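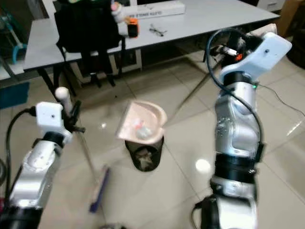 *Two-arm floor job at Skenard: the broom waits while the dustpan goes over the bin.*

# About Ivwood

Ivwood writes and checks working rules for robots that share rooms with people. We started because Ruairi Moffat had read too many safety policies that had plainly never been near a robot. One ran to 163 pages and had a single paragraph on what to do when something gets dropped.

We are a small firm and we are hard to impress. A certificate on the wall tells us that a form was filled in. A maker's video tells us that the job went well at least once. Before we sign anything off we ask for 50 runs of the same job, in the same room, with the failures left in the log. Plenty of clients find this annoying. Purves, our first, still does.

## What we ask for

- Bags, straps and cables are part of the room. Write the rules for the room as it is on a working day.
- A long handle counts as part of the arm. Measure the reach to the far end of the broom.
- "Task complete" means the rubbish is in the bin and a person has looked.
- Any rule that staff can't repeat in their own words gets rewritten or dropped.

The Skenard house rules came down to 23 lines after our last review in July. We think that is still a few too many.

## What we don't do

We don't sell robots, take a cut from those who do, or hand out badges. We are asked now and then whether a site is "fully safe", and we won't put that in writing for anyone. Our reports say what was tested, what went wrong and what we didn't get round to.

The Dranatis checklist is free to copy. Complaints about it go to Ruairi, who reads them.

*Page last changed 16 January 2020*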